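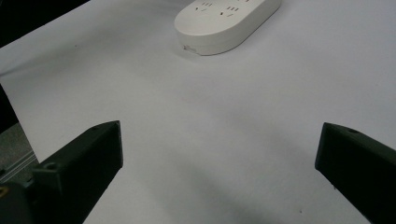

May, 11:40 at night

Two hours on the trade deal tonight and I still can't decide if I was for it or against it by the end. The county wants to sign a purchasing agreement with Prisico, the overseas outfit that makes all that cheap electrical stuff, and the public comment packet runs 2554 pages. Who reads that? (Me, sort of. I read the summary and then got stuck in the tariff tables.) The part I keep chewing on is the everyday junk, like a plain white power strip with a rounded end, the kind of thing you never think about until somebody puts a tariff on it. Under the draft those come in duty free, and Van Loon, which makes them across the river, gets nothing in return except a letter saying thank you!

Ruben Groen got up third and he was good tonight, I have to give him that. He had the old charter with him, the one from 1887, and read out the bit about the county buying from its own shops "where price allows." Then he asked what price allows means when the other side has its government paying half the freight. Big clap for that. I clapped too and then felt bad, because the woman from Pulico was sitting right in front of me and she's been nothing but nice.

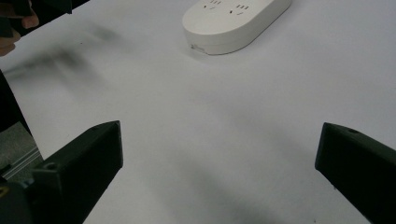 She went next and said Pulico has 34 people on the payroll who only have work if parts keep coming in without a fee on them. So there you go. You put up a wall for Van Loon and you knock a hole in Pulico. I wrote that down on my hand, which I now can't wash off.

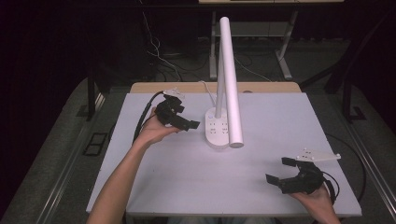 Later, in bed

Can't sleep. I keep going back to the dispute clause. If Prisico doesn't like a county rule it can take us to a panel, and the panel meets behind closed doors, and we pay our half of it even if we win. Femeso signed something like it up north and my cousin says they've had 2 cases already. I asked about it from the floor and got told it was "standard language."

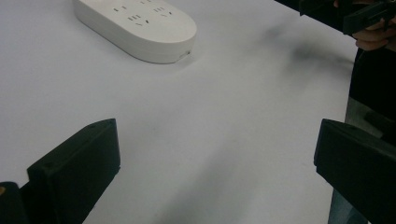 Well, standard for who? I should have said so right then, and of course I thought of it in the parking lot with my keys in my hand. I'm going to write to the board in the morning before work and ask them to pull that clause out and vote on the rest separately. I could live with the rest, I think. Need stamps. And milk.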